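4. Results from the home visits

4.1 Who opened the door, and what they told us
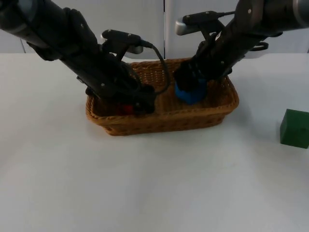 Figure 3. Two robot arms over a woven wicker basket on a white tabletop.

The response in Dredden was far better than we had dared to hope for. We mailed letters to 3317 addresses in the older part of town, and 1631 households agreed to a visit and let us take dust samples from the front hall and from one windowsill. For a survey that asks people to let a stranger kneel on their floor with a wipe and a plastic tube, that is a wonderful turnout, and we want to thank the residents for it before going any further into the numbers.

The visits began in February, when windows are shut and indoor dust has had months to settle. Earlier work on lead in house dust has mostly been done in summer, and we were eager to see whether the winter picture would differ. It did! Windowsill samples came out lower than the hall samples in most homes, the reverse of what we expected from houses with old window paint. The pattern held on both sides of the rail line and in rented as well as owned homes.

We think shoes explain a good part of it. The streets nearest the old Baert smelter site have narrow front yards with a lot of bare soil, and in wet months that soil travels. Households that told us they take their shoes off at the door had clearly lower lead in the hall, and the gap between them and their neighbors was widest on exactly those streets. On the hill, where yards are mostly grass, taking shoes off made little difference. This is the result that excites us most, for it points to something a family can do today, at no cost, while the slower work of replacing soil goes on.

A word on the interviews. Visitors used the short form described in Section 3, with one question added after the pilot: "Where do children in this home usually play in winter?" It was Jeanine Segers who pressed for that question, and we are very glad she did. Many parents named the hall itself, or the foot of the stairs, places that our first draft had treated as areas people only pass through. In 112 homes with a child under six, the hall was the main winter play area, and these homes are looked at separately in Section 4.3.

4.2 Comparison with Brullira

Brullira makes a useful partner town. It has housing of much the same age and never had a smelter, so lead found there should come mainly from paint and plumbing. The Brullira samples were collected with the same wipes and read by the same laboratory. Hall dust was lower there throughout, and the shoe effect nearly vanished, just as one would expect if yard soil is the main source in Dredden. Windowsill levels in the two towns were close enough that we would not want to make anything of the difference.

There are limits to this comparison. Brullira homes are larger on average and fewer of them are rented. People who agree to a visit may also clean more carefully than people who don't, or may clean the day before we come (several told us cheerfully that they had). Both habits would pull our readings down, and we have no good way to say by how much. Homes visited on a Friday, when many families had not yet done the weekly cleaning, did read a little higher, and we adjust for day of visit in all the models that follow.

Tap water was outside the main survey, but residents asked about it at nearly every door.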